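In defense of the squeeze bottle

I own a mustard pot. It's stoneware, it came with a tiny spoon, and my friend Mayuree gave it to me after a trip to Uvemis, so of course it lives on the shelf where guests can admire it. And when I want mustard? I reach for the plastic squeeze bottle, every single time.

People get snobby about these things! Ferdinand, who I love dearly, decants his ketchup before anyone comes over, and then there's a bowl to wash and a crust around the rim by dessert. A squeeze bottle goes on the table, does its job and goes back in the fridge door. I paid 119 for a set of nice serving dishes once (I know, I know) and I've used them maybe 5 times.

My favorite kind is the one with the cap on a strap. 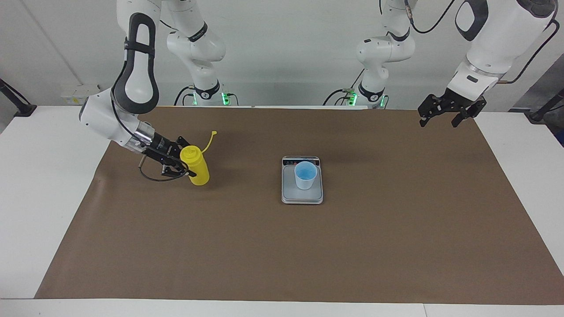
You can't lose it, it can't roll under the stove, and a kid can manage it without help. Does it look a bit like a diner? Sure, and I like diners. I'd only ask for a wider neck — filling one with homemade dressing still means a funnel and a fair amount of swearing. The mustard pot, meanwhile, holds paper clips now. Please don't tell Mayuree.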